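Can a residents' association take over the freehold of a park home site if some occupiers do not wish to join?

Community Help Pages › Housing and Land › Shared ownership and co-operatives

Posted by Drullham Residents Group

We write on behalf of the households at a residential park on the edge of Drullham. The present owner has informed us in writing that the site is to be sold and that the residents may make an offer before it is placed with an agent. We have been given until the end of March to say whether we intend to proceed.

A first meeting was held in the site hall and was well attended. Most households spoke in favour of forming a co-operative to buy the land, with each home paying a monthly charge to the co-operative in place of the present pitch fee. A smaller number said that they would prefer to remain as they are and pay a fee to whoever owns the site. Two households did not attend and have not replied to our letter.

We should be grateful for guidance on the following matters.

First, whether every household must become a member before a purchase can take place, and what becomes of the agreements held by those who do not join.

Secondly, what the co-operative would be taking on besides the land itself. The owner presently maintains the private road, the street lighting, the water main from the site boundary and the hall. The hall has a kitchen which is used for the lunch club, and the owner has paid for its upkeep as well.
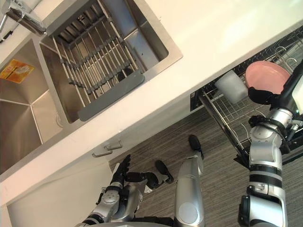
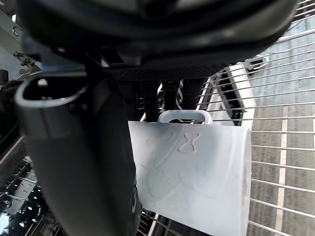

Thirdly, what sum it would be reasonable to ask of each household at the outset. A figure of £500 has been suggested to cover the survey and the legal work, but several residents are on fixed incomes and have asked whether the money would be returned if the sale did not go ahead. The group did not feel able to give an answer at the meeting.

Finally, we have been told by one resident that a lender will not consider an application from a body that has not traded for at least a year. If that is correct, the timetable we have been set cannot be met, and we would wish to inform the owner of this without delay.

The group has no paid staff and has not yet instructed a solicitor. Replies from other sites that have been through a purchase would be particularly welcome.

Posted by Sukard Housing Co-operative

Our co-operative bought its site from a family owner and has run it for eight years. The remarks below are drawn from that experience and should not be taken as legal advice. You will need a solicitor who has dealt with park home sites before; general conveyancing experience was not sufficient in our case and we changed firms part of the way through.

On membership, there was no requirement in our purchase that every household should join. What mattered to the lender was the number of households who had committed themselves in writing, and the income that the site could be expected to produce from all pitches, whether occupied by members or not. Of our households, 15 remained outside the co-operative on the day of completion. Their existing agreements continued, and the co-operative simply became the site owner for the purposes of those agreements. They pay a pitch fee, they have the same protection that they had before, and they do not vote at general meetings. Several have joined since.

We would advise strongly against any suggestion, in letters or in conversation, that a household will be worse off for declining. One of our early circulars was poorly worded in this respect and caused a good deal of ill feeling, which took a long time to settle. The circular was withdrawn and a corrected version was delivered by hand to every home, with a covering note from the chair.

It is also advisable to decide at an early stage whether a non-member's home, when sold, may be bought by someone who also does not wish to join. We did not decide this until after completion. The matter had to be brought to two general meetings and the rules were amended at some expense. Your solicitor should be asked to advise on what can properly be required of an incoming occupier and what cannot.

On the question of what you would be taking on, please obtain the following from the present owner in writing before any price is agreed:

The site licence and any letters from the council concerning it.
Plans showing the water main, drains and electricity supply, with the date on which each was last renewed.
Invoices for repairs to the road and lighting for the past several years.
Copies of every occupier's agreement, including any side letters.
The insurance schedule for the hall and other shared buildings.
Any agreement with a neighbouring landowner concerning access or drainage.

The last of these was missing from our own list. The main drain from our lower row of homes crosses a field that belongs to a farm, and the right to enter the field for repairs rested on an understanding between the farmer and the former owner which had never been written down. A deed was drawn up in the end, and the farmer was entirely reasonable, but completion was put back as a result.

With regard to the hall, we suggest that it be treated as a separate item in your budget, with its own income from hire charges and its own repair fund. Members who never use our hall were content to support it once they could see what it cost. Under the earlier arrangement its costs were spread across several headings and the figures were questioned every year. Fixed equipment in the kitchen should be listed in the contract if it is intended to pass with the building. Loose items should be listed separately, and it should be stated who owns them, as lunch clubs and similar bodies often hold property of their own.

On the initial payment, our households paid in two stages. The first was a small sum, held in a separate account, which was to be spent on the survey and was understood by all to be at risk. The second was a larger sum, held by the solicitor, which was to be returned in full if contracts were not exchanged. A form was signed by each household at each stage. Whatever amount you settle upon, residents should be told plainly which part can be lost. We also allowed payment by monthly instalments and would do so again.

Posted by Figueiredo

It depends on your lender. Ours did not ask for a trading record. They asked for a business plan and a letter from an accountant. I would ring round before telling the owner anything.

The survey will cost more than you expect. Ours did not include the drains and we had to pay for them to be done separately.

Posted by Nosoro Community Land Advice

The previous replies are helpful and we would add a small number of points.

The statement that a lender will not consider a newly formed body is not correct as a general rule. Some lenders do apply such a condition. Others are accustomed to dealing with co-operatives formed for a single purchase, and will look chiefly at the income from the site, the condition of the services and the arrangements for management after completion. It would be prudent to approach more than one lender and to ask each for its conditions in writing. A broker may be of assistance, though the fee and the point at which it becomes payable should be agreed beforehand.

On the timetable, the residents have been asked only to say whether they intend to proceed. A letter expressing a firm interest, subject to survey, finance and contract, is normally sufficient for this purpose and does not bind the households to buy. The group should ask in the same letter for a period during which the owner will not deal with any other party. Owners are not obliged to agree, but a modest period is often granted where the request is made early and in courteous terms.

The form of the new body also requires some thought. A co-operative society and a company limited by guarantee can each hold land, and each has been used for this purpose. The differences lie mainly in how members vote, what may be done with a surplus and what becomes of the land if the body is wound up. Model rules are available for both and will reduce the cost of legal work considerably, provided that they are not altered a great deal. Registration should not be left until the final weeks.

As to charges, the monthly payment should be worked out from the site's real costs, including loan repayments, insurance, repairs and a reserve. We have seen groups begin with the existing pitch fee and assume that it will suffice. In one set of accounts that we reviewed, the shortfall in the first year came to £762 for each home, almost all of it attributable to a road that had not been resurfaced when it should have been. A reserve built up from the first month would not have met the whole of that sum, but it would have allowed the work to be carried out in stages.

The two households who have not replied should be written to again, and a note kept of the date. If there is any possibility that they have difficulty in reading the letter, or are away for long periods, a visit by two members of the group is suitable. They should be given the same papers as everyone else and the same time in which to consider them.

The council's site licensing officer should be informed of the proposal at an early date. The licence will need to be transferred, and the council may wish to be satisfied as to who will be responsible for managing the site. Councils differ in how long they take over this — we would allow at least two months.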